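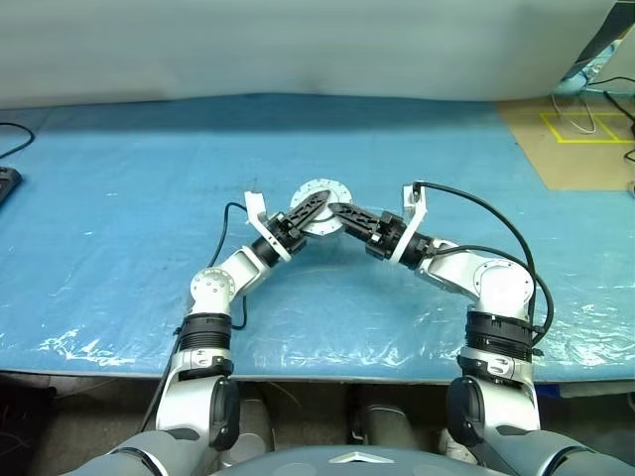 Will subscribers to the monthly edition of Skirkelis need to place a new order for the collected volume?

Existing monthly subscriptions do not carry over to the collected volume, and a separate order is required. Orders may be placed with any participating shop or directly with Seno until the end of December.

Home | News | Series | Creators | Shops | Contact

Seno is pleased to confirm that the first collected volume of Skirkelis, written and drawn by Reinhold Engelhardt, will be published in hardback and paperback. The volume brings together the opening 5 issues of the series, with the short prologue that was previously available only to readers who attended the launch evening. The prologue has been relettered to match the remainder of the book.

Readers new to the series may wish to know that Skirkelis follows a land surveyor, Sotix, who is sent to settle a boundary dispute in the river town of Reinholz and finds that the older maps show a street no resident will discuss. The story is complete in itself, although several matters raised in the final chapter are taken up in the second volume, on which Mr Engelhardt is now at work.

"I wanted the town to be drawn the same way on every page, down to the gutters," Mr Engelhardt told the editorial office. "Readers kept their own maps and wrote to me when a window moved. Two of those windows have been put right for this edition."

The hardback is limited to 300 copies, each signed on the title page. Applications for the signed edition should quote reference 1742 and will be dealt with in order of receipt, with up to 3 copies permitted for each household. The paperback is not limited.

Mr Engelhardt will also give a short reading at our offices on Wednesday at 7 p.m., followed by questions from the audience. Admission is free of charge, but places must be reserved in advance through the contact page. Copies of the single issues will be on sale that evening - the second issue is now out of print and will not be available.

Share 14 | Comments 3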